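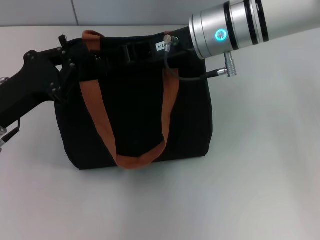 The bag at rest. Black fabric, orange-brown webbing handles, top half shut as usual.

Zasari Community Help > Home & Storage > Bags, Baskets, Bins

Tote stands up fine but the top won't stay open while I pack it

Posted by Dindo Magbanua

I have a black fabric tote that I use for the grocery run, the library, and carrying lunch to a building where the fridge is not to be trusted. I like it. It has room in it, it holds its shape through the body, and it will sit upright on a table with nobody holding it, a thing I can't say for any of the other bags in this house or for me after six in the evening.

My trouble is the top. You can see from the photo that the opening pinches itself together and the rim goes crumpled instead of lying straight. So at the checkout I have one hand keeping the mouth open and one hand packing, and the cashier at Grunthorpe has a rhythm that assumes I own three. By the time I've coaxed a carton of eggs past the rim, there are 17 items backed up at the end of the belt and a man behind me is breathing in a meaningful way.

Then there are the handles. They're flat woven straps, burnt orange, long enough to go over the shoulder with a coat on. When the bag is down, the front one flops over and hangs in a big loop almost to the bottom. Fine on a table. On a floor I step in it. The other one likes to fold over into the opening, where I pack a melon on top of it and then have to unpack the melon to go home.

Things I've tried:

Clothespins on the rim. They hold the fabric to itself very well. It was already doing that.

A cardboard box inside. Worked beautifully for one trip, then I set a bag of frozen peas in it and by the parking lot I had wet cardboard and a philosophy of life.

Rolling the rim down like a sock. Stays for as long as I look at it.

Ironing. I did this on the wrong heat and a towel is no longer with us. The bag was unharmed, and so were its creases.

The bottom also bunches where it meets the table, a gathered look all along the edge. I don't mind how it looks, but flat things like a library book never lie flat down there, and I wonder if the two problems are related.

I'd like something I can take out when I wash it. I can sew a button. I can't sew anything that a person would describe as sewing. No budget to speak of, and please don't tell me to buy a different bag, I have 9 different bags and they are all in this one's closet being worse.

3 replies

hemlock_and_thread

Yes, they're related, and you can fix most of it with the same trip to the junk drawer.

A fabric tote has nothing telling the base to be a rectangle. The base puckers, the sides follow it in, and by the time you get up to the rim there's slack in all the wrong places. So start at the bottom even though the top is what's ruining your reputation at Grunthorpe.

For the base, you want a stiff flat panel cut to size. A flexible plastic cutting mat is the usual choice. It wipes clean, it takes scissors, and it doesn't care about peas. Here's how I'd size it:

Open the bag as wide as it goes and press the bottom down flat from the inside with your hands. Measure the inside of the base, long way and short way, along the seams if you can feel them. If the fabric is as dark as yours looks, do this by a window or with a flashlight, as black seams on black fabric are a rumor. Cut a paper pattern first, a hair smaller than what you measured. Round the corners. Your bag has soft lower corners and a square-cornered panel will poke at them every time you set it down until one day it wins. Drop the paper in, press, see where it rides up, trim, and only then cut the mat.

If one layer bows when you load it, cut a second and tape the two together around the edges. Don't glue it into the bag. You said you want to wash it, and you'll also want to get the crumbs out from underneath, and there will be crumbs.

Now the rim. The cheap way is a hoop of something springy tucked just inside the top. People use flat plastic boning from the fabric store, the kind sold for costumes, which comes by the yard. Cut a length that goes the whole way around the inside of the opening plus enough to overlap at the ends, tape the overlap, and cover the cut ends well with tape or they'll chew through the lining of whatever you put in there, including your sleeve. It wants to be a circle, you want a sort of oval, and the bag will negotiate between you.

To keep it from dropping down inside, it needs holding in a few places. You can sew a button, so you can do this: take short loops of ribbon, stitch one end to the inside of the rim just as you would a button, wrap the ribbon over the hoop, and close it with a snap or a safety pin. I use 6 of these, one near each place a handle is attached and one on each side. On wash day undo them, pull the hoop, and put it somewhere you will remember. I keep mine on the doorknob, where visitors assume it means something.

One caution: with the hoop in, the bag won't fold down as small and won't close up over the contents the way it does now. In the rain you may miss your crumpled rim.

For the handles, clip them together over the outside before you pack. Bring the back one over to the front or leave each on its own side, either is fine so long as neither one is in the bag. A big binder clip does it. So does a hair tie. For the floor problem, lift the hanging loop and tuck it between the bag and the leg of whatever it's standing next to. Or stop putting it on the floor, but I've met people and I know that's not going to happen.

Matsuda

buy a box. put the groceries in the box

(edit) ok I reread it and saw the part about the box. a plastic one then

(edit 2) someone sent me a message about this so to be clear I mean a plastic bin that fits INSIDE the bag. I have one in mine. It was from a closet organizer. you lose some room, the bag stays open because it has no choice. Measure first. I didn't and own two bins that fit nothing

basement_shelf_lady

I did the hoop thing described further up on a bag of my own and it does work, though mine was a softer bag than yours seems to be, and it took me most of an evening with the ribbon. I'd add a few things from the packing end, having bagged groceries through college and never been allowed to forget it by my family.

Before you touch the hardware, try changing what goes in first. Two tall square things, one at each end. Cereal, crackers, a carton of broth, anything with corners and a spine. They prop the short sides apart and the rim comes open on its own, more or less, and you get your second hand back. Cans go between them on the base. Soft things on top of that, eggs and bread last. If you unload your cart onto the belt in that order, the cashier will send them down to you in that order too, and you can stand there looking like a person with a system. Put the produce first and you'll be wrestling a floppy bag around a loose melon every time. I say this with sympathy. There's no good place for a melon.

Open the bag at home, too. Push your fist into each corner and run your hands up the sides so it remembers which way is out. A bag that's been stuffed in a closet with nine colleagues is going to arrive at the store shut.

About the iron: leave the iron out of it. You don't say what the fabric is, and I can't tell from here. If there's a care tag, believe the tag. If there isn't, I'd stick to cool water and a little dish soap, and do the straps separately with a cloth. Orange webbing and black fabric in the same basin is how you end up with brown webbing. Test a bit of the strap on the inside with a damp white rag before you commit. Dry it standing up with a couple of rolled towels inside, right up to the rim, and pull the rim straight while it's damp. Mine came out a good deal less crumpled that way, and it cost me two towels for the night, both of which survived.

They used to sell a thing called the Edska, a folding wire insert for shopping totes. My sister had one. It held the bag open very nicely, and it also took hold of her sweater at the register and had to be talked down. I'd skip it if you see one at a yard sale.

Dindo Magbanua (original poster)

Thank you all. Update from the field.

Cutting mat is in. I did the paper pattern twice because the first time I measured the outside, for reasons that seemed good. Rounded the corners by tracing a jar lid. The bottom lies flat now and the library book has stopped sliding into the fold with the pennies.

Cereal at both ends works too, except I don't eat that much cereal, so I'm now a person who buys broth for structural purposes. I have not done the hoop yet. The boning is bought and is currently sitting on the kitchen counter in a coil, and twice it has uncoiled by itself after dark.

The handles get a hair tie, and I haven't stepped in the loop since. Matsuda, I measured for a bin. I have two that fit nothing. If yours are a different size from mine we could trade.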